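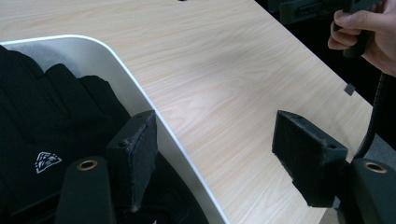 White container on a light wood-grain tabletop

Werumero
Courses
Placement test
Vocabulary lists
Pronunciation
Teachers
About us
Jobs
Contact
Log in

Jobs | Posted May 19, 2018

Part-time Italian content writer and online tutor

Werumero is an online school for adults who are learning Italian. We publish graded lessons, short readings with audio, and exercises that students do on their own between live classes. We are looking for a part-time writer and tutor to join the Italian team. The job is split between writing lesson material and teaching small groups over video.

The position is remote. You can live anywhere as long as you can teach in the early evening, US Eastern time. Our office in Curnis is open to staff who live nearby, but no one is required to come in.

What you will write

Most of the writing is for our A2 and B1 courses. The A1 course was finished in February and only needs small corrections now. For the next stage we need:

Dialogues of 12 to 20 lines, with a glossary and notes on grammar
Short readings on daily life, work, food, travel and family
Gap-fill and matching exercises, with answer keys
Explanations in English of points that students ask about often, such as the difference between the passato prossimo and the imperfetto, the uses of ci and ne, and when to leave out the article with family members

We have a style guide and you will be asked to follow it. It covers things like how we mark stress, which abbreviations we use in glossaries, and how much English goes into an A2 lesson compared with a B1 lesson. New vocabulary has to come from the word list for the level. If you need a word that is not on the list, you can gloss it, but please keep this to a few words per text.

All material is read by a second writer before it goes to the recording studio. Expect comments and expect to revise. You will also be asked to read other people's lessons and comment on them.

What you will teach

You will have 2 live groups a week, each with up to six students. A class lasts 50 minutes. The groups follow the same lessons you will be writing for, so you will see quickly which exercises work and which ones need to be rewritten. We supply the lesson plan and slides for the first term. After that you are free to change the order of activities, so long as the group gets through the unit.

Students are mostly working adults and retired people in the US and Canada. Many of them have family ties to Italy and already know some words or phrases from home, sometimes in dialect. We do not correct dialect as if it were a mistake. We explain what the standard form is and where each one is used.

Attendance is taken in our class software, Mosoron. You do not need to know it before you start. We will show you how to open a class, share a file and leave written feedback.

What we ask for

Italian at native or near-native level, spoken and written
English good enough to write clear grammar explanations without a translator
At least 2 years of experience teaching Italian to adults, in person or online
Some experience writing your own teaching material — it does not have to be published
A computer with a camera, a headset and a stable internet connection
A quiet place to teach

A degree in languages, linguistics or education is useful but not required. The same goes for a teaching certificate such as DITALS or CEDILS. If you have one, please mention it. We have good teachers who came to this work from translation, publishing and tour guiding.

You do not have to speak with any particular regional accent. Our recordings already use speakers from the north, the center and the south, and we would like to keep it that way.

Hours and pay

The job is for 15 hours a week during term. Teaching takes up less than half of that if you count preparation and feedback. The rest is writing, reading other writers' drafts and a team call every other week. The call is held in Italian. Notes are sent out afterward in English.

Pay is hourly and the rate is the same for teaching and writing. We will send you the rate sheet before the interview so that you can decide if it makes sense for you. You will be paid for the training and for any paid assignment we ask you to do after the first sample. Invoices are paid once a month.

The first contract runs for one term. If both sides are satisfied, the next one is for a full year. There are no classes in the last two weeks of December, and writers may take that time off as well.

How to apply

Send one email to the hiring team through the contact page and choose "Jobs" as the subject. Please attach:

A resume, no longer than 2 pages
A short letter in Italian saying what levels you have taught and what kind of material you have written
A sample of your own material for A2 or B1, with the answer key if there are exercises
Your time zone and the evenings when you can teach

Please do not send scanned pages from a textbook, even if you are one of its authors. We need to see something that we can read as plain text and that you wrote alone. Files in PDF, DOC or RTF format are fine. Audio is not needed at this stage.

Applications are read as they come in. We answer all of them, usually within ten working days. If we would like to go further, there are two more steps: a video interview of half an hour, partly in Italian and partly in English, and a paid trial lesson with one of our regular groups. The students in the trial group know that it is a trial and are asked for their comments afterward.

Questions we often get

Can I apply for the writing only? Not for this position. We sometimes hire writers for single projects, and those are posted separately on this page.

I am a heritage speaker. Can I apply? Yes, if your written Italian is strong. The letter and the sample will show us that.

Do I keep the rights to my lessons? No. Lessons written for the school belong to the school, and your name is listed on the course page. The sample you send with your application stays yours and we will not use it.

Do you also need teachers of other languages? Our partner school, Bozkurt, teaches Turkish and does its own hiring. We do not forward applications, so please write to them directly.

Will I need to be on camera? Yes, for live classes. Team calls are voice only, unless someone needs to share a screen.

Back to all jobs
Placement test
Terms of use
Privacy
Contact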